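Section 3: Getting the tabletop ready

Now the fun part! The frame is together, the legs are square, and you get to spend some time with the top of your Dresska table. The top ships as bare wood, so how it looks for years to come is up to you. Set aside an afternoon and enjoy it.

You will need:
Sanding sheets (the packet marked B in the hardware box)
A soft brush or a clean, dry cotton cloth
The 500 ml can of Vonside clear oil
A lint-free rag
A desk lamp or flashlight

3.1 Checking the surface

1. Lay the top face up on a blanket, with the long side toward a window if you have one.
2. Brush off any dust, always working along the grain.
3. Switch on the lamp and hold it low, almost level with the wood. Move it slowly from one end to the other. Small ridges and scratches jump right out under low light, and you'll get to know the grain very well while you're at it.
4. Mark anything you want to fix with a light pencil tick. Press gently! A hard pencil can leave a dent of its own.

Note: Wood changes a lot with the light. A patch that seems gray and dull from one side of the table can look warm and golden from the other, so walk around and check it from both sides before you reach for the sandpaper. Tiny dark flecks are part of the wood and don't need to be removed.

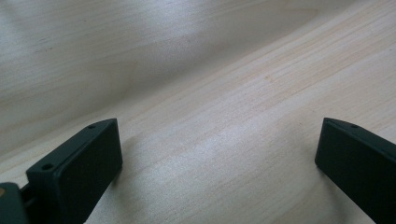 3.2 Sanding

1. Fold a sheet in thirds so it fits under your fingers.
2. Sand with the grain in long, even strokes. Don't go in circles, even on the pencil ticks.
3. Go over the whole top once, then spend a little extra time on the marked spots. Around 14 strokes per spot is plenty.
4. Ease the edges with two or three light passes.
5. Brush off the dust and run your palm over the surface. It should feel silky all the way across.

Caution: Wear a dust mask and keep a window open. Don't use a power sander on this top.

3.3 Oiling

1. Stir the oil well. Shaking makes bubbles.
2. Pour a small puddle onto the rag and wipe it on along the grain. This is the best moment of the whole build: the lines in the wood wake up as the oil goes on!
3. Wait 14 minutes, then wipe off everything that hasn't soaked in.
4. Leave it overnight and repeat. One can covers two coats with some to spare.

Caution: Oily rags can catch fire by themselves. Spread them flat outdoors to dry, or soak them in water before throwing them out.

Note: Try the oil on the underside first if you're unsure about the color. It will deepen the tone a little.

If a sheet or the oil is missing from your box, contact Nerkum parts service and quote part 294 for the sanding packet or part 200 for the oil.

Continue to Section 4, Attaching the top to the frame.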